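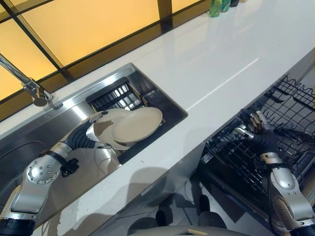
Washing up in the Stirham unit, section 4 of the house guide. Read this before the first meal, not after. Most chipped plates we log come from people piling everything in the sink and running the tap on top. The rack goes in the far half of the sink, black plastic one with the slats, and plates get leaned against the front of it, tilted up, while you work. Keep the larger left part of the basin clear for washing. Faucet hangs over that side anyway.

**You need**

- Fullach dish soap (under the sink, refill jug behind it)
- soft sponge, the plain one
- two dry towels from the Metwood drawer
- rack, part no. 371

**4.1 Set up**

1. Empty the sink. All of it, forks too.
2. Rinse the basin and wipe the steel. Grit on the bottom scratches plates and steel both.
3. Stand the rack in the far half. Push down on each corner. If it rocks, turn it end for end and try again.
4. Lay one towel on the counter, right side. Leave the other one folded.

> **Note:** white counter stains. Tea, curry, beet juice. Wipe right away, dont leave it for the evening.

**4.2 Plates**

1. Scrape into the bin. Nothing solid down the drain.
2. Warm water, small squirt of soap on the sponge.
3. Wash front, back, then the rim. The rim is where egg hides.
4. Lean the plate on the rack. Next one goes against it, a bit to the side so you can get hold of it.
5. Max 2 plates leaning at a time. More than that and the front one slides.
6. Rinse each, both sides, and put on the towel or up in the cupboard once dried.

> **Caution:** lift by the rim, straight up. Don't drag a plate across the basin floor. The matte ones mark easily and the marks stay.

**4.3 Bowls, cups, the rest**

- Cups after plates, fresh water.
- Bowls upside down on the towel.
- Knives washed one by one and dried straight off. Never left in soapy water.
- Mota pans: no steel wool. Soak, wait, sponge. Lid seals come off, wash seperately.

**4.4 Finish**

1. Take the rack out, rinse it, shake it. Brush between the slats once a week, old toothbrush is fine.
2. Rinse the basin, dry it with the second towel. Limescale shows up fast on brushed steel.
3. Dry the faucet too, spout included.
4. Rack back in, far half.
5. Hang both towels. Wet towels in the drawer = smell.

**If something goes wrong**

- Slow drain: lift the strainer, clear it, run hot water. Still slow, call the desk, ext. 3254. No drain chemicals please.
- Broken plate: gloves on, big bits first, wrap in newspaper. Run no water until the small bits are out. Write it in the book, spares are on shelf 91.
- Cracked slat on the rack: stop using it, ask for a new one at the desk.

Glasses are section 5. Oven trays don't fit in this sink, see section 6.

Rev. 17/11/2022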